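The Night Ferry to Omeo

Part One

The ferry left Bromden when it was already dark, and Said Fawzy had the feeling that he was the only passenger who did not know why he was going.

He had a letter in his coat. It was from a lawyer named Begović, and it said that his aunt had left him a room. Not a house, only a room, number 51, on the third floor of a building near the harbor. The rent was paid until February. After this he could do what he wanted.

He had met his aunt two times in his life. The first time she gave him an orange. The second time she did not recognize him, and he was too shy to say his name.

A woman sat down across from him with a paper bag on her knees. She was perhaps seventy, and she looked at his shoes before she looked at his face.

"You are going to Lollska Street," she said.

"How do you know this?"

"You have the key in your hand."

He looked down. It was true. He had been holding it since the ticket office, and the number was pressed into his palm.

She told him that she was Annapurna Chowdary and that she had lived for many years in the room next to his aunt. Through the wall she had heard the radio, the kettle, and sometimes singing - very bad singing, always the same song. In the autumn it stopped. She had waited three days before she knocked, and she was still angry with herself about these three days.

Said did not know what to answer, so he asked about the song. She hummed it. He knew it from his mother, who also sang it badly.

They did not talk again until the lights of Omeo came up over the water.

Part Two

The room was smaller than he had imagined, and it was clean. Mrs. Chowdary opened the curtain for him and then went away without saying good night. He stood a long time with his coat on. Something dark green, almost black, had been left there, folded.

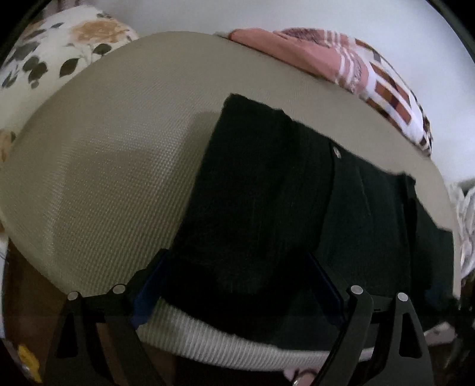
Part Three

In the morning he heard a kettle through the wall. He washed his face, found two cups in the cupboard, and looked for tea. There was none. There was a radio, and when he turned it on it was much too loud.

At once somebody knocked on the wall - three times, not angry.

Said turned down the radio a little, but he did not turn it off. Then he took both cups and went out to knock on her door.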